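Gulthorpe bench notes: the nesting job that stopped itself

September 21, 2024

Readers will remember the cheerful announcement in February that the Quansah cell was ready to nest wooden boxes unattended. I said then that I'd believe it after 500 clean runs. We got 60 in simulation before the right arm closed its fingers, reported a good grip, and carried on with a box it no longer had. The log called that run a success. Ludger Hagedorn found it only by replaying the run by hand.
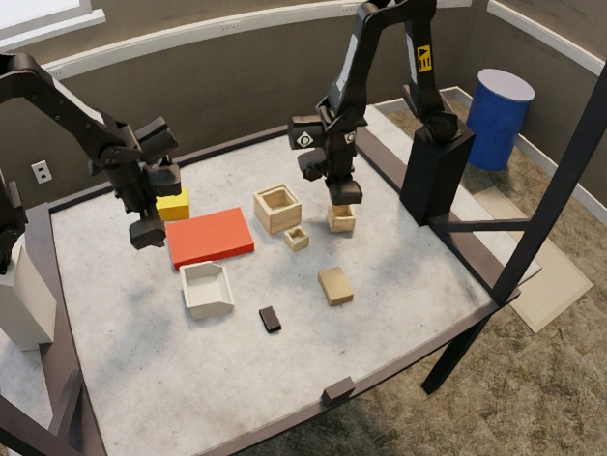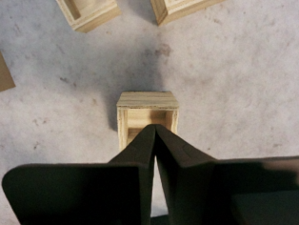
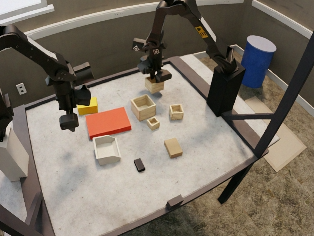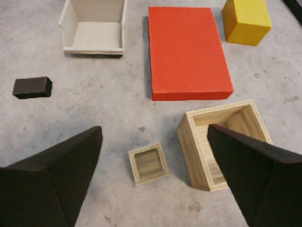
The simulated cell, from the room and from close above the work. A wooden box is up in the right gripper in the third view.

The trouble, as far as Ludger can tell, is in Drimau, the planner we license. It checks the finger gap once, at closing, and then trusts that number for the rest of the move. If the box slips out on the way up, the planner still thinks it is carrying one. It will then lower thin air into the target box, open the fingers, and mark the job complete. This happened in 4 runs that we know of. I'd like to hear how many we don't know of, and so far I haven't had an answer.

Would the emergency stop have caught this?

The stop responds to force and to the light curtain, and a dropped box triggers neither one. As far as the safety circuit is concerned, an arm moving with nothing in its fingers is a healthy arm. Catching a drop takes a second gap check during the lift, and the current release doesn't have one.

Apolline Pichon has written a patch that reads the gap 3 times between pickup and release and halts if the reading changes. It looks sensible. It also looked sensible the last time we patched Orby, our run logger, and that one spent a month recording halts as pauses. Until someone outside the team has gone through the replays, the unattended trial on the real arms is off, and the word "ready" should come off the project page too. Replay files are on the Gulthorpe share for anyone who wants to check our sums.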